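Ticket: Pink color transfer on gray upholstered top
Product: Felside bench, gray woven cover
Status: Closed
Opened by: Gwendolyn Abernathy
Handled by: Zundeck furniture support

Customer report, Wednesday, 9:40 a.m.

I use the Felside as a folding surface for laundry. Last night I left a damp pink item on it and this morning there was a faint pink mark in the weave, on the flat part of the top. It is the size of my palm. The item was new and had been washed once. I have wiped the mark with plain water and a white rag. A little pink came off on the rag but the mark is still there. The cover does not unzip. What can I use on it that won't leave a ring?

Support reply, 10:55 a.m.

Thanks for writing in. Please stop wiping for now and let the top dry completely. Do not use bleach, stain sticks or a steam cleaner on this cover. Also tell us if you have used a fabric protector on it.

Customer reply, 12:20 p.m.

Photo attached. No protector. I did use Rosenthal upholstery foam on one corner in March, with no problems.
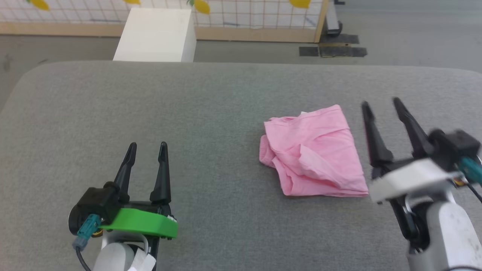 Attachment 1: pink cloth on the gray top.

Support reply, 2:05 p.m.

Received, thank you. The pink is a pale one, which fits with a faint mark. Please try the following once the top is dry:

1. Mix 200 ml of cool water with 2 drops of clear dish soap.
2. Dampen a white cloth and wring it out hard.
3. Press it on the mark for 10 seconds, lift, and move to a clean part of the cloth. Do not rub.
4. Repeat up to 4 times, then press with a second cloth dampened in plain water.
5. Blot the whole area with a dry towel, working from the outside in.

Leave it overnight before judging the result. Fabric this color looks darker when wet.

Customer reply, next day, 8:15 a.m.

Did all of that. The mark is gone except for a thin line on one side, and there is a slight water ring.

Support reply, 9:30 a.m.

For the ring, mist the area lightly with plain water past its outer edge and blot dry. For the line, do one more round of steps 2 to 5. If it stays, we can send a Gelteleck replacement cover at the parts price. Dye transfer is not covered by the warranty.

Customer reply, 5:45 p.m.

Ring is gone. I can find the line if I look for it but I don't need a new cover. You can close this.

Closed by support, 5:50 p.m. No parts sent.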